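June 29, 2022

# The Mutosden grippers: second report

The first report on this project set out the reasons for building a pair of hand-held grippers at the Nonum workshop in place of buying a finished set. The present one covers the shells, the marker cubes and the first trials with household objects. Drawings remain available on request, and the changes listed below have been made to them.

Mutosden is the name given to the pair. Each gripper is held in one hand and closes on an object when the lever is drawn in. A small camera in the body records what the jaws are doing, and a cube with square printed markers allows a second camera to work out where the gripper is in the room. The recordings are intended for a small arm which has yet to be built, and which will be the subject of a separate report if the budget allows.

The shells were printed in white on the workshop's shared printer. Three faults were found in the first set:

- The screw bosses at the base of the cube mount split when tightened.
- The cable left the body at a point where the wrist pressed on it.
- The left lever rubbed against the housing near the end of its travel.

The bosses were thickened and the cable exit was moved. The lever was dealt with by hand, using a flat file, and the drawing was then corrected to match. Javiera Herrera checked the revised parts against the drawing before the second set was printed, and her notes on the lever have been adopted in full.

Trials began with bathroom items. These were selected for their range of shapes – a thin toothbrush handle and a bottle with a pump cap make quite different demands on a jaw. The wiper was added later, as a long tool held at one end shows up any slack in the fingers at once.

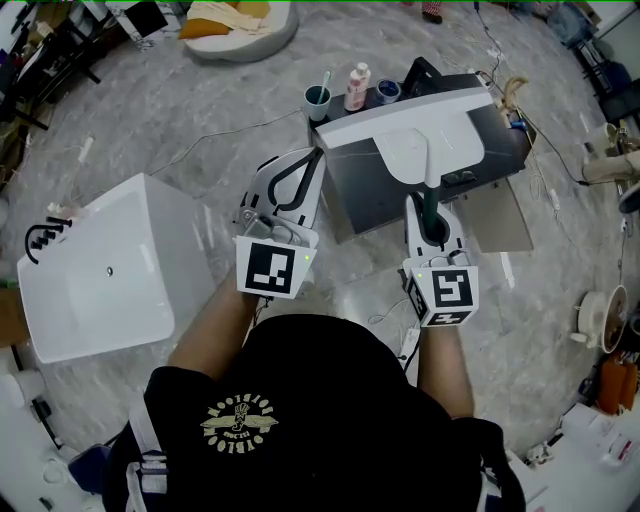 Damián Herrera wrote, after the first report, that the cubes seemed large for the job and that a flat tag on the back of each gripper would be lighter and far easier to replace. The point about weight is accepted. A flat tag was tried in early June and was lost from view whenever the wrist turned, so the cube has been kept for the present. Its side measures 57 mm. A smaller one may be tested once a better camera is available for the fixed position.

Replacing the markers is now a simple matter in any case. The printed squares are fixed with a thin double-sided sheet, and a worn face can be lifted with a blade. Matt paper should be used. Gloss paper gave poor readings under the tube lights, and several recordings had to be put aside on that account.

Finger pads were ordered from Yáñez and cut to shape by hand. The first pads were too soft and folded back on themselves under load. Those now fitted are firmer and have so far given no trouble, although the adhesive requires a full night to set and this was overlooked on one occasion, with the loss of a pad under the heater. 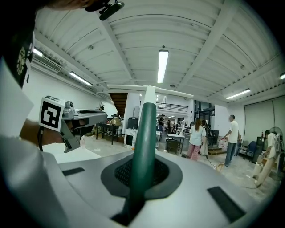

*Gripper and marker cube in use on the main floor at Nonum.*

Each gripper was weighed without its cable. The heavier of the two came to around 500 g, a figure which is acceptable for short sessions and tiring in long ones. Maximiliano Cisternas has proposed opening up the inside of the housing, which he expects would save weight without weakening the jaw mount. His version will be printed when the present spool is finished.

Cable routing deserves a separate note. The cable was at first tied to the sleeve, and it pulled at the plug each time the arm was raised. It now hangs free for a short distance before it reaches its clip. This arrangement is not tidy, but no plug has been damaged under it.

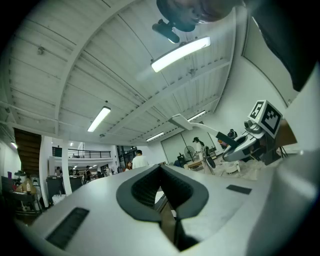
The remaining work concerns timing. The two gripper cameras are started separately, and their recordings must be lined up afterwards. At present this is done by tapping the jaws together at the start of each run and finding the sound in both files. The method is slow – a batch of 200 short runs took most of an evening to sort – and a shared start signal would remove the need for it. Petronella Magagula has lent a small board for the purpose, and the wiring for it is drawn but not yet soldered.

Two parts are still wanted: a left-hand lever spring of the shorter type, and a spare cube mount in the revised print. Members at Nonum who hold either are asked to leave them on the Mutosden shelf, marked with a name so that they can be returned.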